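Open Lab Afternoon at Nyaga: Toast, Trips and a Very Good Fault Log

I went to the March open afternoon at the Nyaga robotics workshop expecting to stay an hour, and they had to sweep around me at closing. If your local lab ever opens its doors, go! Bring a friend and wear comfortable shoes, because there are no chairs near any of the good stuff.

The afternoon was split into stations. The Kelteo bench had a drawer-opening demo and a queue of very patient parents, and a small mobile base called Himo was doing laps of the corridor with a bell on it. I liked both. But the station I kept drifting back to was the Allska kitchen bench, where two arms work at a table on everyday jobs, and where the crew had decided to build the whole talk around a fault. I loved them for it. Most demos I've been to show you the clean run and usher you along to the biscuits.

The job is toast. Pick up a slice, get it to the toaster, get it in the slot. Here is what went wrong, as it was told to us. During a long practice session the right arm pushed a slice down a little off line. The bread caught on the lip of the slot, the gripper kept pressing, and the toaster began to slide. The force limit should have stopped the arm straight away. It didn't, and someone had to hit the red button. 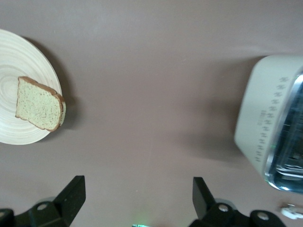
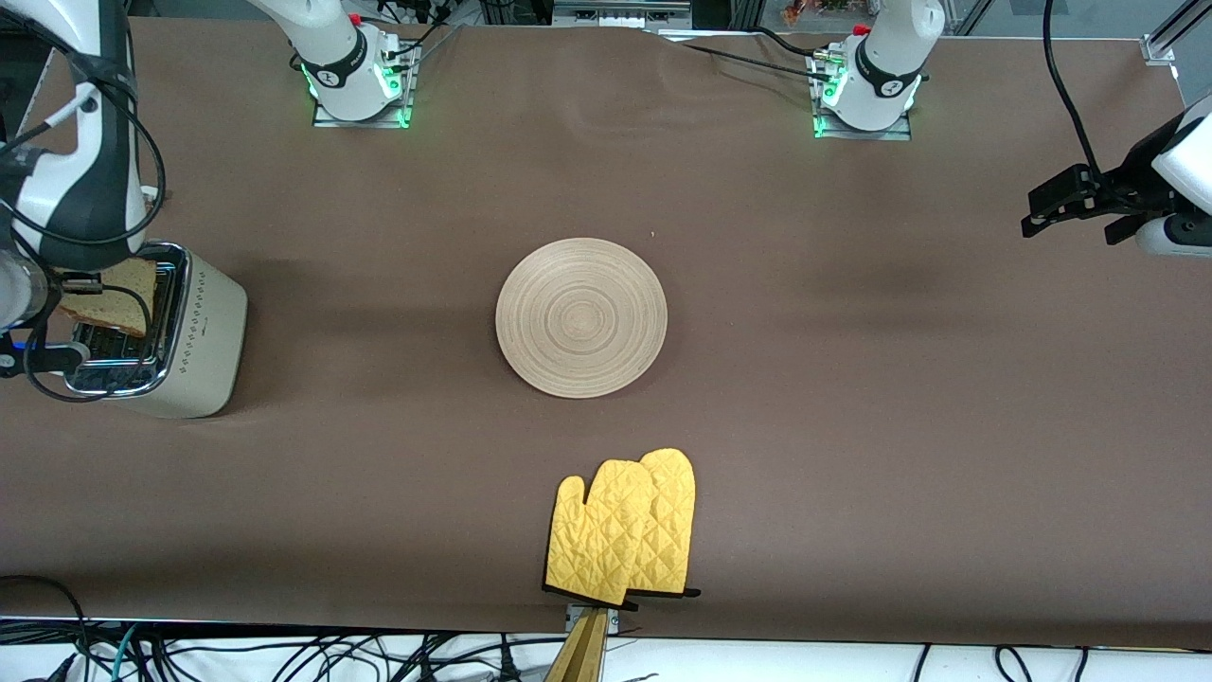 Issue 3, page 14

The reason was lovely and dull. The limit had been raised for an earlier job with heavier objects, and the setting was saved with the arm instead of with the task. So when the bench was changed over to breakfast, the old number came along for the ride. The log for that session runs to 2633 lines, and they had printed the last stretch of it and pinned it up so you could follow the force reading climbing, line after line, with no stop coming. I read the whole printout. A boy beside me read it too, and found the spot where it should have tripped before I did.

Bread turns out to be a rotten thing to hand to a machine, and that was the other half of the talk. It squashes. It bends when it's fresh and snaps when it's stale, and no two slices from the same loaf are the same thickness. Hold it gently and it swings on the way over; hold it firmly and you've got two neat dents and a slice that no longer wants to fit. The wrist camera gives a close look at the slice on its round wooden plate with the toaster off to the other side, but once the gripper is down at the slot the bread itself can hide the part you most want to see. The second view, from outside, is where you can see what angle a slice is sitting at in the top of the toaster. They check that angle now before the arm is allowed to push.

Other changes since the fault: limits are stored with each task, and the software won't start a run if it can't find one. There's also a slide check, so if the toaster shifts from where it was at the beginning, everything halts and waits for a person. The crew has since done 1000 slow insertions with the toaster unplugged to shake out anything else. (I asked what happens to all that bread. They reuse each slice until it gives up, and then it goes in the compost.)

I had a good natter about the heat side of things as well, which I'd have thought was the scary bit. The rule at this bench is that the power point stays off for any test of a new setting, and a hot run needs two people there, one of them within reach of a stop button and doing nothing else. No phones, no chatting to visitors. That last part was added after an earlier open day, when a visitor's question came at just the wrong moment. Fair enough!

A few grumbles, all minor. It was hard to hear over the fans if you were past the second row, and the printed log deserved a bigger board and better light. The handout had the stop-button procedure in tiny grey type, a funny choice for the one page I'd want to read in a hurry. And the tea ran out by three.

We did get a live run near the end, with the limit set back where it belongs. They put a slice in crooked on purpose. It caught, the arm stopped, the toaster stayed put, and the crowd clapped for a robot failing to make toast. I clapped too, quite loudly.

The next open afternoon should be in spring, and the Allska crew say they'll be tackling bagels. Entry is free but you'll need to book a spot, and the car park behind the building fills early, so take the bus if you can.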